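Dirnden Household Arm - Dakwood series
Drirkar Home & Shop

Price: $3,350
Arm, two-finger gripper, wrist camera, clamp base, power supply, simulator license (one seat)
Ships from our Cavalcanti warehouse. Lead time up to 100 days right now, sorry. Orders placed in November are all out the door.

What it is
One arm, two fingers, bolts or clamps to a counter or bench. Picks things up, puts things down. Comes with the simulator so you can try a chore on screen before you try it on your own dishes. Please do that.

Can it do my chores yet?
Most asked question so we'll put it up top. Some. Slowly.

Doing OK
- Clearing light stuff off a table into a bin
- Handing small parts from tray to tray on a bench
- Lifting soft or textured items with a decent edge to grab

Hit or miss
- Cups and mugs. Fine upright, bad on their side
- Laundry. It'll pick up a sock. Folding, no
- Anything shiny or see-through

Not yet
- Full sink of dishes
- Stairs, floors, anything away from the base
- Knives. Don't. Warranty is void and we mean it

On the shop floor it does better then in the kitchen. Same tray, same spot, same part all day - that suits it. A kitchen moves around on you. If you want it for a shop bench we'd say go ahead. If you want a housekeeper, wait a few years.

Specs
Item no. 133
Fingers: two, black bodies, metal tips
Mount: clamp or four bolts (bolts not included)
Control: laptop over cable. No phone app
Noise: hum when moving, clicks at the wrist
Warranty: one year parts, labor extra outside Cavalcanti

Simulator
Included with every arm, also sold alone for $100. Rooms, furniture, household objects, wrist camera view. Set the chore, run it, look at where it went wrong, run it again. Grasps that work on screen still need tuning on the real arm, plan on an afternoon or two per chore. Needs a real graphics card. Old office laptops will choke on it.

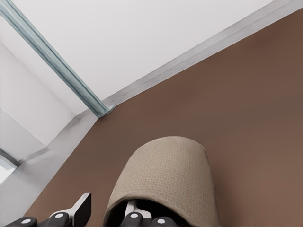

Simulator view, looking up past the fingers at a tan textured object. Brown wall, white ceiling.

Good to know
Wrist view takes getting used to. When the gripper tips up you get ceiling and not much else, so check your angle before you blame the grasp. Reset button is top left of the toolbar in the current version, older manual shows it on the right. New manual is comming.

Returns
30 days, original box, all screws. Opened simulator licenses can't be returned.

Questions
Ask for Edith Puma on the order desk, she runs one at home and will tell you straight what it can't do. Bulk pricing for shops and schools on request.

Page updated May 30, 2024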